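Task Planning Software for a Two-Arm Table Robot
Project report, Mangubat group, spring term

1. Introduction

In our project we wrote the planning and control software for a robot with two arms on one table. The task is a simple drink routine: work with a beaker, stir the liquid with a red stick, and leave the other objects where they are. The software is called Ekimlow. Our work started in April.
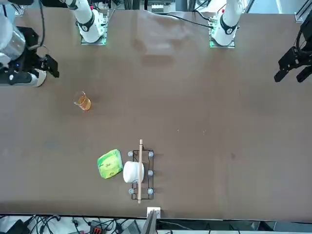
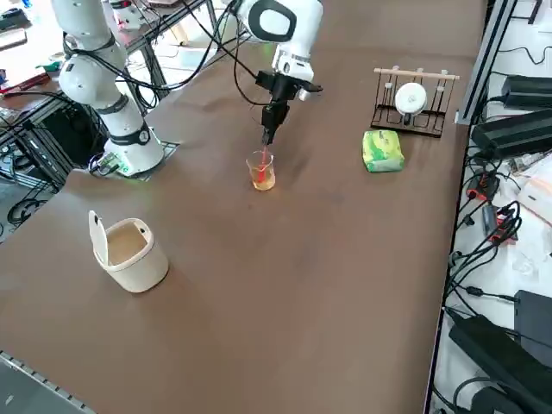
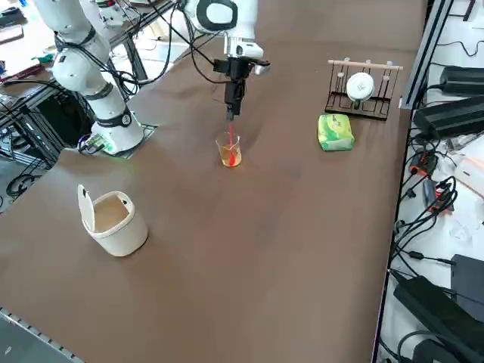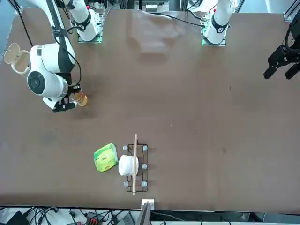 The brown work table and the objects on it, seen from different sides.

2. Structure of the software

Ekimlow has three parts. The first part takes the camera images and gives a list of objects with their positions. The second part is the planner, which we named Stuler. It receives the list and a goal, and it returns a sequence of short actions such as "reach", "close", "lift" and "stir". The third part sends the joint targets to the arms and checks that the two arms keep enough distance from each other.

At first we put the planner and the controller in the same process. This was a mistake. When the planner needed more time, the controller also waited, and the arm stopped in the middle of a movement. After we separated them, the controller could hold its position while it waited for the next action.

3. Perception

The clear container was the hardest object for us. The depth values behind it are not reliable, so we decided to find it by the color of the liquid and to fit a circle for the rim. For training we labeled 1,183 images by hand. We kept 497 other images only for testing and did not look at them before the model was fixed.

The wire rack also made problems. Its rods are thin, and our detector often divided it into several small objects. We now treat the rack and everything on it as one area that the planner must avoid – this is not elegant, but it is easy to check.

4. Planning

Stuler searches over the order of the actions and calls the path search only for orders that look possible. We limited the path search to 2,000 samples per action. If no path is found, the planner tries the same action with the other arm before it gives up. For stirring we use a fixed circular path with a small radius, and the height is calculated from the rim.

We recorded all actions with the logging tool Reson. It saves the goal, the object list and the joint values with one common clock. Without this common clock we could not understand why some grasps were late.

5. Open problems

The object list is updated only between actions. If an object moves during an action, the planner does not know it. We would like to add a check in the closing step of the gripper, but the present message format has no field for this and must be changed first.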